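Notebook, packing bench
October 21, 2020
Kirnden job, foam inserts, second entry

Carried over from last entry

The Clutwood crates are built and dry-fitted. The inserts are not. The drawing asks for white foam corner blocks and loose filler pieces between them, and we have been making the filler from offcuts so as not to open the second bundle of sheet. Today was for sorting the offcuts, deciding which are usable, and writing down how to break them without making a mess of the bench.

Stock

Two kinds of white foam are mixed in the offcut bin. The first is the coarse beaded packing board that came around the Grurerside housings. The second is the finer sheet we bought for the inserts. They look alike from the cut face and behave differently when broken. The coarse board parts between beads and sheds loose ones. The fine sheet tears across the cells and leaves a grainy face with small scraps hanging on. Anyone sorting should break a corner off and look at the broken face before putting a piece in either box. The factory skin tells you nothing.

Both kinds were stored under the window until last week. Moved to the shelf over the saw. The bin itself stays where it was.

Cutting

Hot wire set up on the short table. Wire tension was low at the start and the first passes bowed in the middle, giving a shallow arch along what should have been a flat top. Retensioned and recut. The bowed pieces are fine as filler and went in the filler box. Do not use them as corner blocks, they rock.

Feed rate by hand. Going slower than needed leaves a glazed edge with a ridge where the wire dwelled. Going faster drags the wire and the exit side is out of square with the entry side. With the tension right there is a comfortable range between the two and no need for the guide. For the corner blocks I used the guide anyway.

Knife cuts: new blade for every sheet. A dull blade pulls cells out along the edge and the ragged side does not sit flat against the crate wall. Long strokes, three or four passes, no sawing. Score both faces on anything thicker than the blade is long.

Tearing

Filler does not need cut ends. A torn end packs better in an irregular gap than a square one, and it is quicker. Tried three methods on the fine sheet.

Snapping over the bench edge without a score: the break wanders. It usually starts square and runs off toward one side, so one piece ends up with a tongue and the other with a hollow. Acceptable for filler, wasteful if both halves were wanted.

Snapping over the bench edge with a shallow score: straight for the depth of the score, then wanders as before but less. Good enough for most of the work.

Pulling apart by hand: slow, many crumbs, thumb marks in both halves. Not worth doing except for small pieces.

The skin side matters. With the skin on the outside of the bend the break opens cleanly. With the skin on the inside it hinges and has to be peeled, which takes a strip off the neighboring face.

Typical filler end below. It comes down to a rounded, uneven tip, with a jagged notch low on the right and a few scraps still standing out of it. The side toward the upper left has small torn bits as well. That much raggedness is allowed for filler. Pick off the scraps before it goes in the crate.
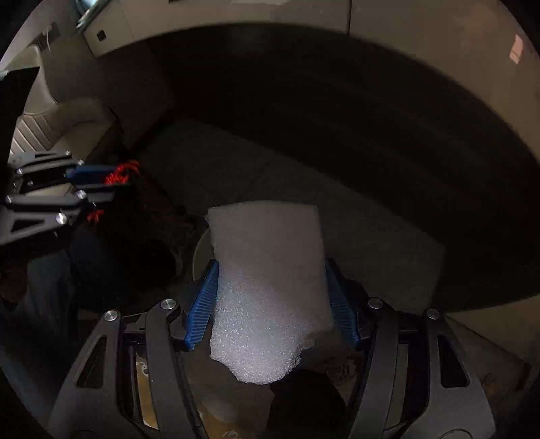
Acceptance for filler

1. Taller than wide, or as wide as tall. Flat slivers slide down the wall and collect at the bottom.
2. One reasonably straight side to go against the crate.
3. Torn end allowed, top or bottom. Torn end faces the gap, never the part.
4. Loose scraps picked off over the bin, not over the crate.
5. Notch allowed on one corner only. If the piece folds at the notch when pressed between two fingers, reject it.
6. Slight arch on the top edge allowed.
7. No tape residue. The old Grurerside pieces have it on one face. Cut the face off or throw the piece out.

Press test

Did a rough comparison of filler with torn ends against filler with cut ends, using the test box and the steel plate. Fourteen pieces of each, fine sheet only, packed by hand until the lid just closed. Plate on top overnight is the next step. For now only the immediate result: the torn pieces settled more on the first press and very little on the second. The cut pieces settled less at first and then kept creeping a small amount each time. I would not read much into this until the overnight numbers are in. The packing was done by one person and the two boxes were probably not filled equally tight.

Coarse board was not tested. It sheds too much to go near the Khaemba parts, which have open bores.

Crumbs

Static is bad today, dry air. Crumbs stick to the gloves, the plate, the inside of the lid. Wiping the bench with a barely damp cloth before starting helped. Wiping after did not, it only moved them. The shop vacuum with the brush nozzle is all right on the bench but it lifts whole filler pieces out of the box, so keep the lid on while vacuuming.

Crumbs from the fine sheet catch the light and are easy to find on dark surfaces. On the white lids they are invisible until the lid is tilted. Tilt every lid.

Quantities

Order calls for 100 corner blocks. Filler is by volume and has no count on the drawing, but the estimate sheet carries 1,000 pieces for the whole run, which looks high to me. It was worked out from the old crate with the wider gap. Needs redoing with the Clutwood dimensions before anyone opens the second bundle.

To do

Read the plate after the overnight press and enter both heights.
Recut the bowed corner blocks that were set aside on the left of the saw shelf, if there is enough height left in them.
Ask Kirnden whether the skin may face the part. The drawing shows skin out on one view and gives nothing on the other.
Label the two offcut boxes FINE and COARSE. Marker on masking tape comes off, use the tie-on tags.
New wire for the hot cutter. The present one has a kink near the lower clamp.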